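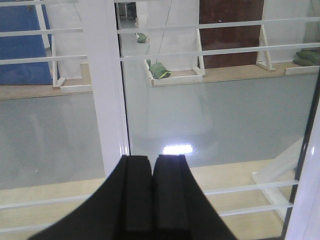
Re: Arm 2 stop at Sellton, cause found?

I've read the note twice and I'm still not convinced.

On Friday Naveed Janjua wrote:
> Arm 2 halted on move 329 with the gripper shut and
> a force warning. Collden looked at the log and put it
> down to a false trip on the wrist sensor. They raised
> the limit from 38 to 80 and it ran 600 moves after that
> with no stop. I'd call this closed.

Well, of course it stopped tripping. You more than doubled the limit. That tells us the alarm is quieter and says nothing about the sensor.

What I'd want to know first is where the fingers were when it halted. There are white rails running right behind the gripper in that cell, and if a fingertip brushed one on the way down, the trip was a good one and we have now switched off the thing that caught it. Did anybody look at the tips before the restart? The log won't show a scuff.

Also, who signed off 80? Trinidad asked Collden the same in February, after the Amley stop, and got a phone call back, nothing in writing.

Please put it back to 38 and rerun the same path at slow speed with someone on the stop button. If it trips at the same spot, it isn't the sensor. Kofi has the old path file if yours has been overwritten.

Until then I'd keep people outside the frames.

Daniyal Durrani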